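Packing and Unpacking on a Cloth-Covered Table
A student project report by Moushumi Rathnayake
Project partner: Ajith Subramaniam

Why we picked boxes

When Ajith and I first sat down in April to choose a topic, we had a long list of grand ideas, and cardboard boxes were nowhere on it. Then we spent an afternoon helping to unpack a delivery, and we both came away tired, a little cross, and covered in bits of packing. Ajith said that somebody ought to study how people do this, and I wrote it down on the back of my hand so we wouldn't lose it. That is how the Plurport project began, and I have grown very fond of it since.

Our question was a simple one: what can you do to a plain work table, with cheap things you already own, to make packing and unpacking small parts easier and less messy? We gave ourselves 17 sessions and a budget of 700 rupees, most of which went on cloth and clips.

The table

We started with a bare tabletop and did not like it at all. Small parts slid, screws rolled, and every box made a scraping noise that set our teeth on edge. A cloth cured the noise right away. We chose bright green because most of what we handle is black, brown or silver, and it shows up so nicely against it.

The cloth brought its own troubles, of course. It came out of the packet with deep fold lines, and we were too impatient to iron it. It also moved whenever a box was dragged, so we clamped it along the far edge, which helped a great deal more than the tape we had tried first. And it holds on to everything! Crumbs of packing, splinters and scraps of film all settle on it and stay there until someone picks them off by hand.

The floor turned out to be the other half of the problem. Whatever you take out of a box has to go somewhere, and if there is no bin within reach it goes down by your feet. We wrote "bin!!" in the margin of our notebook more times than I would like to admit.

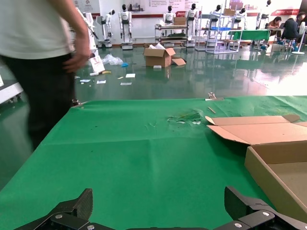

Two cloths are better than one

Haque, who shares our bench hours and has strong views on tidiness, suggested adding a white cloth in front of the green one. I was doubtful, but it gave us two zones without having to draw a line or put up a sign. Things waiting to be dealt with could stay on one color and things being handled could come over to the other. After a session or two we did it without talking about it, and Ajith stopped asking me whether a box was "done" or not.

The two cloths never met in a perfectly straight line, and we gave up trying to make them. It made no difference to the work.

Boxes and lids

We used small corrugated boxes with a hinged lid flap, the kind that folds flat for storage. The lid caused more discussion than anything else in the project. Folded right back onto the table it stays out of your way but takes up space. Standing up behind the box it saves space, and it also stops a loose part from skidding off the back -- though you do have to reach in from the front or the side.

Ajith preferred the lid standing up and I preferred it flat. We agreed in the end that it depends on how crowded the table is, and with a second box close by, his way wins.

Cables go in first

Cables gave us the most grief of all the items. A cable dropped in any old way springs up, catches on the next thing, and comes out with half the box attached to it. Our rule now is to coil it in loose loops, lay it on the floor of the box toward one side, and put the hard part beside it where there is still bare cardboard. Tight coils looked neater in our early tries but they fought back when we opened the box again.

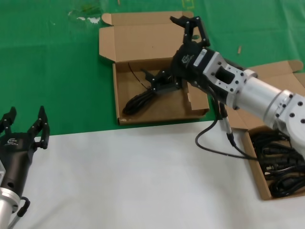

The coiled cable and the black bracket side by side in the open box, with the lid standing up behind them.

What we would do next

We kept a list of 40 small annoyances in the notebook, and I think 7 of them deserve a project of their own. The first is the clearing up. Shaking out the cloth only moves the mess to the floor, and a brush pushes the finer bits deeper into the weave. Ajith would like to try a smoother fabric from Teltesham, and I would like a bin hung from the table edge.

We would also like to repeat the lid comparison with taller boxes. The Rovier room has a stack of them waiting, and Haque has already offered to lend us his clips.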